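How to Redirect Old URLs After a Site Move

Changing the address of a page without a redirect discards whatever ranking that page had. The steps below cover a move from one URL structure to another on the same domain. They were written during the Trimport catalog rebuild, where 3,040 indexed URLs had to be accounted for. The same method works on a site of 50 pages.

Before you start

You need access to the server configuration, a crawler, and the search performance export for the last 12 months. Set a freeze on new pages until the move is finished.

Step 1. Export every known URL

Crawl the live site and save the list. Then add the URLs from the XML sitemap, the server logs and the backlink report. Remove duplicates. Treat the trailing-slash and no-slash versions as separate entries at this stage.
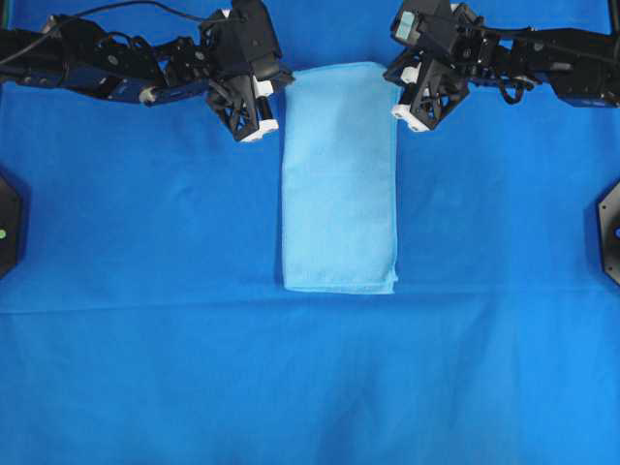
Do not rely on the sitemap alone. On the Trimport site it was missing 292 pages that still received search visits, most of them old product pages that had been dropped from the menu.

Step 2. Build the map

Make a sheet with four columns: old URL, new URL, status code, notes. Each old URL gets one of the following:

301, if a matching page exists on the new structure
410, if the content is gone and has no close match
200, if the address stays the same

Do not send unmatched pages to the home page. Search engines often treat this as a soft 404, and the visitor does not find what they came for. A parent category is acceptable if it covers the same subject.

Step 3. Write the rules

Use pattern rules where the change is regular, for example /shop/item-name to /products/item-name. Place single-page rules above pattern rules — most servers stop at the first match. Keep the query string unless you have a reason to drop it.

Check for chains. If A already redirects to B and B now moves to C, rewrite the first rule so that A goes straight to C. Muthoni Kinyua's review of the draft rules found 286 chains left over from an earlier move.
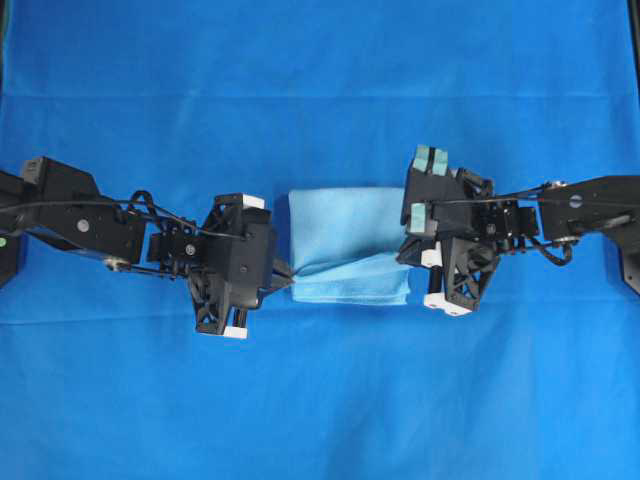
Folded light blue towel on blue fabric, with two robot arms.

Step 4. Test on staging

Run the full old list through the crawler in list mode. Every row should return the status code in your sheet, in a single hop. Export the mismatches, fix them and run the list again.

Step 5. Go live

Deploy the rules and the new pages in the same release. Update internal links, canonical tags and hreflang entries so they point to the new URLs directly. Submit the new sitemap and leave the old one in place for a few weeks.

Step 6. Monitor

Check the 404 log daily for the first 7 days, then weekly. Add a rule for any address that appears repeatedly. Keep the redirects in place for at least a year.

Corrections to this page: Njoroge Chege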